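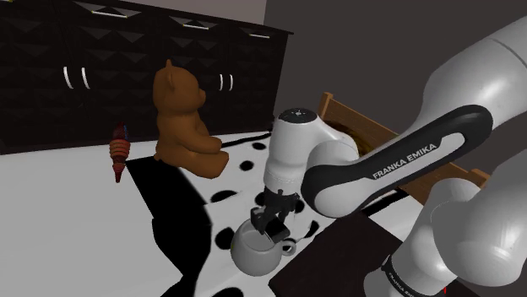 A wreath form is the rigid ring on which a decorative wreath is built. The common types are wire, straw, foam and grapevine. Wire forms consist of two or more concentric rings joined by crossbars, and greenery is bound to them with thin floral wire. Straw forms are dense enough to hold pins but shed when cut. Grapevine forms are made by coiling fresh vines, usually cut in January, and weaving the ends back through the ring.

Sizes are given by outside diameter. Ribbon and greenery add to the finished width, so a form is normally chosen smaller than the space to be filled.

Orkis, a craft supply firm, lists 126 forms in its catalog, of which 110 are round. The rest are oval, square or heart-shaped.

See also: Garland; Swag; Floral wire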